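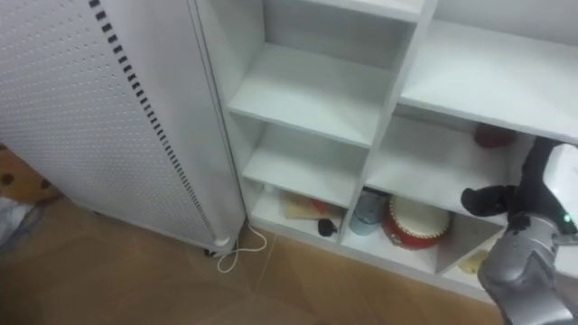
April, still the playroom

9 pm, feet up, writing fast before I fall asleep on the pen.

Shelf day. Whole white unit, cubby by cubby. Jovita came at 4 like she promised and we did it together, her on the stool, me on the floor. Books to the hall. Puzzles to Dayana's room (she'll complain, fine). Most of the squares are bare now and I keep going back in to look at them. So much white. Didn't know how badly I wanted that.

Not done though. Bottom row still has stuff. The red drum is leaning in there next to the blue-gray tub with the lid, and I can't decide on either. Ezequiel wants the drum for his class. Dulce says over her dead body, she learned on that drum. She was three, she hit it with a spoon. Anyway it stays til they sort it out between them.

Bottom left corner, the little pile I swore I'd deal with and then walked past all evning. Flat cream thing, the bit of red, the black whatever it is. Tomorrow. Also the dark red thing way at the back of one of the upper ones, forgot it completely, Jovita couldn't reach and I was too tired to swap places.

Wiped every board twice. Vinegar, then plain water. Knees killing me — tile floor, no cushion, my own fault.

The white cabinet with all the holes didn't move an inch. It has wheels! Supposed to be easy! But the cable was in a tangle on the floor next to it and I didn't want to roll over it, so I swept around. Need to get that cord up off the tile before someone trips. Clips? Baltazar has a bag of them someplace, ask him.

Money: gave Dulce 100 for the bins she's picking up. Open ones, no lids, I'm sick of lids. She wanted to get the matching set from Fluvar and I said absolutley not, it's crayons.

What goes back in, I think: blocks low, paper and paints up high, nothing at all on top. Baltazar says I give it a week. Rude. Probably right.

Call Jovita, she left her sweater. Bed.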